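About Azevedo Language Evenings

Azevedo is a small language school in Nalstead. We teach Portuguese, Turkish and Swedish to adults who have a job, a family or both, and who can come to us only after the working day. The school was opened by Judite Sampaio, who still teaches the Portuguese beginners and who still corrects homework with a green pencil.

All our teachers learned English as adults. We know how it feels to search for a simple word at the bakery and go home with the wrong bread. For this reason we go slowly in the first months, and we repeat a lot.

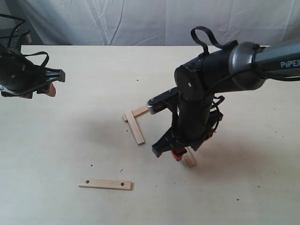

Our beginners start with the words for what is near them. Tuncay Bayram likes to open his Turkish course with colors, and he asks each student to say the color of a coat, a bag, a door. After this come the small words of place, such as over, under, left and right, and they are harder than people expect. A black cable that makes a loose loop over the top of something is already a good sentence for the fourth week, if the student can put every ending correctly. Grammar tables we give later, on paper, when the ear has already heard the forms many times.

Our groups are small. We accept 5 students at minimum to open a course and never more than 24 in the whole school on one evening, so the teachers can know every name. A course has 80 lessons and is divided in two parts, with a pause between them. Students who miss a lesson can join the other group of the same level without extra payment.

Sigrun Söderlund is responsible for Swedish. She also keeps our lending library, which now has 1457 books, many of them for children. Please do not feel shy to borrow the children's books. They are the best reading for the first year.
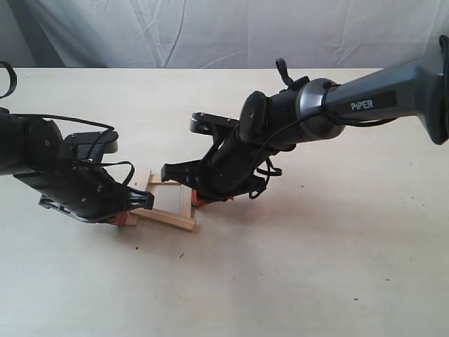

Most of the library came to us from families in Nalstead who moved away, and we continue to accept books in our three languages. Dictionaries we have enough, thank you.

In November we hold our reading evening, where students of all levels read one page aloud to the others. Guests are welcome.

For registration and prices, please write to Dayana Zavala at the school office. For private lessons, ask for Rui Matos.

Page updated 2019-03-26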